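Home | Products | Software | Support | Contact

Clondale Align
Perception and timing software for hand-held gripper recordings

Clondale Align is a desktop application for laboratories and integrators that prepare manipulation recordings for policy training. It reads video from a head-mounted view and from one or two hand-held grippers, places the streams on a common clock, and estimates the position of each gripper throughout a session.

Marker tracking

The tracker locates the plate on top of each gripper and reports its pose in table coordinates. Left and right tools are handled as separate bodies, and either may leave the view and return without a restart of the session. 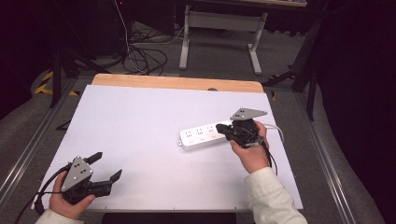 Head view: two hand-held grippers with marker plates, the right one at the end of a power strip.

Contact labeling

Contact intervals are proposed by the software and confirmed by an operator. The labeling panel opens the gripper view at the proposed time, with controls to move the boundary one step in either direction. Pale objects on pale surfaces may be assigned a separate threshold — the setting is stored with the project and applied to later imports.

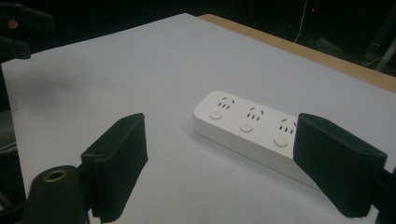
Gripper view: right finger against the end of the strip, left finger standing clear.

Finger opening is estimated from the same view and requires no additional sensor. Calibration is performed once for each pair of fingers and should be repeated after pads are replaced. 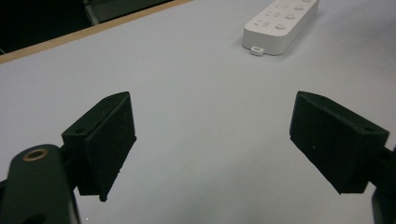 Sessions are exported in the Cindum format or as plain tables. An export contains poses, finger opening, contact labels, and the operator's notes. The current release has been checked against a reference set of 3263 episodes, and a standard workstation processes some 22 episodes per minute.

Licensing

Licenses are issued per workstation and include updates for the term of the agreement. Projects of up to 2000 episodes may be evaluated without charge. Inquiries should be addressed to Miroslava Šindelář, Product Office, Clondale.

Page revised 2023-10-07

Related items
Cindum Format Reader
Lazăr Trajectory Planner
Hirden Session Archive
Release notes, July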